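Moisture Buffering of Interior Wall Finishes in Small Rental Rooms

Selim Oral and Kusum Rastogi
Building Physics Project, Final Report

1. Introduction

Small rooms in older rental buildings often show large swings in relative humidity over a day. Cooking, showering, drying clothes and sleeping all release water vapor, and the air volume available to take it up is limited. Ventilation is the main control. The finishes on the walls and ceiling also matter, as porous materials take up vapor when the air is humid and release it when the air dries. This effect is called moisture buffering.

The Podwood building in Skisthorpe was selected for this project. It has solid masonry walls, plastered on the inside, and the rooms have been decorated by successive tenants with different products. The aim was to compare the buffering of three finishes on the same plaster: bare plaster, plaster with two coats of acrylic paint, and plaster with wallpaper.

2. Background

The moisture buffer value (MBV) is the mass of vapor exchanged per square meter of surface per percent change in relative humidity over a fixed daily cycle. The usual cycle is 8 hours at 75 percent followed by 16 hours at 33 percent. Values below 0.5 are normally classed as limited, and values above 1.0 as good.

A coating changes the result in two ways. It adds a vapor resistance between the room air and the plaster, and it may store a small amount of moisture itself. Vinyl-faced wallpaper has a high resistance. Plain printed paper has a low one, but the paste layer behind it is variable and is rarely reported in the literature we reviewed.

3. Method

3.1 Specimens

Gypsum plaster was cast in trays to a depth of 15 mm and cured in the Rana laboratory. The backs and edges were sealed with aluminum tape so that exchange took place through one face only. Three specimens were prepared per finish. The paper was hung with cellulose paste at the dilution printed on the packet.

3.2 Chamber test

Specimens were held over saturated salt solutions: sodium chloride for the humid step and magnesium chloride for the dry step. They were weighed at the start and end of each step on a balance reading to 0.01 g. Cycling continued until the change in mass between successive days was less than 5 percent. Temperature was held at 23 °C.

3.3 Room logging

One logger was placed in each of two rooms, one painted and one papered, during August. Logging ran at 10-minute intervals and produced 3,218 readings in the painted room and 2,464 in the papered room. The lower number is the result of a battery failure. Readings taken with a window open were removed using the occupants' diary, which left 1,199 paired readings for analysis.

4. Results

4.1 Chamber test

Bare plaster gave the highest MBV, at 0.64. The papered specimens averaged 0.57 and the painted specimens 0.31. Scatter was largest in the papered group, where one specimen was clearly below the other two. On removal of the paper, this specimen showed a thicker paste layer near one corner.

4.2 Room logging

The daily range in relative humidity was smaller in the papered room. The difference was most visible after 7 p.m., when both kitchens were in use. In 427 of the paired readings the painted room was more than five percentage points above the papered room. The reverse case was rare and occurred mainly in the early morning.

5. Discussion

The chamber results agree with the expected order. Paint reduced buffering by half, while the paper had a small effect. The room data point the same way but cannot be used as proof. The two rooms differ in orientation, and occupancy was recorded by diary only.

Pattern and color were not treated as variables. A dark printed ground may carry more ink per unit area than a pale one, and this could raise the vapor resistance slightly. Large leaf designs in white on black, which leave both heavily and lightly printed areas on one sheet, would be a useful choice for a follow-up test using small cut samples.

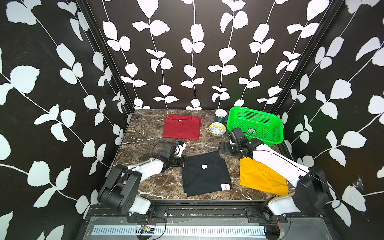
6. Limitations

Only one type of plaster and one paste were tested. Furniture, textiles and bedding also store moisture, and their contribution was not separated from that of the walls. Air change rates were not measured. A tracer gas test was planned with equipment from the Jodville campus but could not be scheduled before the end of the project.

7. Recommendations

Further work should measure paste thickness directly and report it with the MBV. At least six specimens per finish are advised. Both rooms should be logged again in the heating season, with window contacts fitted in place of a diary and the batteries replaced before the loggers are installed.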